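Mondanside Teleoperation Working Group
Minutes of the July meeting
Meeting opened at 2:00 p.m.

1. Minutes of the last meeting

Accepted with one correction. Under item 3, "hand guiding" should read "remote control." The Fakham team had stopped moving the arm by hand by then and was using the leader handles for all tube work.

2. Progress on the tube task

The Fakham team reported on demonstrations for the tube task. An operator drives the arm with the leader handles, picks up a centrifuge tube, carries it across, and sets it down in the rack. The team has 76 demonstrations it is happy with, against a target of 100 for this stage. The rest should be finished before the next meeting if the handles stay in calibration.

The main cause of rejected takes is the grip. When the operator closes too early, one finger touches first and pushes the tube over before the other one arrives. Operators have been asked to center the tube between the fingers, pause, and then close.

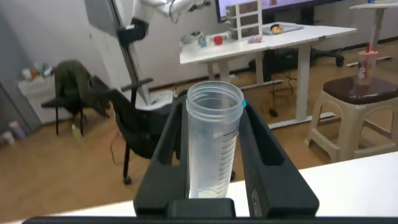
It was agreed that the pause should be kept short. Long pauses were a problem in the spring, when the trained policy learned to stop above the tube and wait there. Takes with a long hold before closing will be trimmed where that can be done cleanly and dropped where it cannot.

The question of whether to mix hand-guided and remote-controlled takes in one training set was raised again. Hand guiding is quicker to learn, but the operator's arm tends to get between the camera and the work. The group decided to keep the two sets apart for now. Fakham will run a small comparison once the remote set is complete.

3. Table layout and start position

Bimstead asked for a fixed start position. Some operators begin with the gripper low over the table and others begin high, and the first seconds of the takes do not line up. After discussion it was agreed that every take starts with the gripper open over a clear stretch of table, with the glassware and rack kept toward the far side.

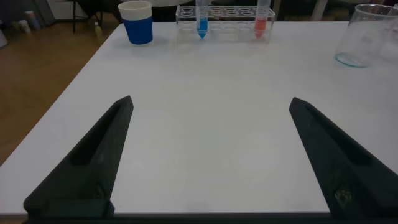
Colored liquid stays in use for the rack takes. Bimstead would like some takes with clear liquid as well, as that is closer to what its own lab handles. Fakham has no objection but wants the colored set done first. Lids stay off for this stage.

The rack will be moved a little between takes. The shift should be small enough that the operator can still reach every hole without changing grip on the handles. A mark on the table was suggested and turned down, on the grounds that the policy might learn the mark.

4. Working close to glass

There was a longer discussion of takes where the tube is carried near a beaker. The handles give no sense of touch, so the operator has to judge the gap from the wrist view and from looking directly at the table. Two operators find the wrist view enough. The others prefer to stand.

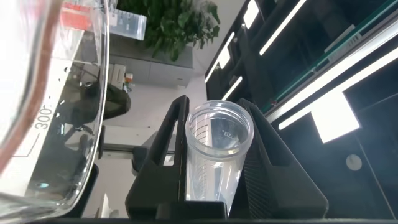 Ozoliņš did not agree that slower motion was the answer, and said the operators should be taught to raise the tube clear of the rim before moving sideways at all. Ozoliņš added that slow takes near glass had been tried before and had only produced a slow policy.

The group accepted the point. Near glass, the order is now lift, move across, lower. Takes that slide past a beaker at rim height will be marked as failed even if nothing is touched. The written guide will be changed to match – the present wording says only "avoid contact."

5. Bowl task

Work on the bowl task has begun. Only practice takes have been made so far and none will go into the training set. Operators reported that the approach is harder than for the tube, as a finger often hides part of the bowl in the wrist view.
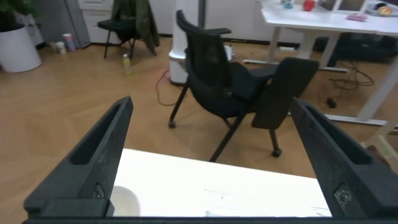 Operators may bring the gripper in from either side, but should back off and start again if they lose sight of the rim. A second attempt within the same take is allowed and should be labeled as a recovery. Bimstead thinks recoveries are worth having and asked that they not be edited out.

The new task needs its own folder on the shared drive. Several practice takes were saved with the tube work by mistake. Take 2511 is one of these and is to be moved.

6. Operator sessions

Sessions at the handles have been running long, and the later takes are visibly less steady. Sessions will be limited to up to 4 hours in a day, with a break at the midpoint. Calibration is to be checked after the break as well as at the start.

7. Actions

Fakham: finish the remote-controlled tube set; then run the hand-guiding comparison.
Fakham: move take 2511 and set up the bowl folder.
Ozoliņš: rewrite the section of the guide on working near glass.
Bimstead: send its request for clear-liquid takes in writing.
All: use the agreed start position from the next session on.

8. Any other business

The left leader handle has some play in the wrist joint. Mondanside will look at it and order a spare if needed.

Next meeting in August, same room. Meeting closed at 3:40 p.m.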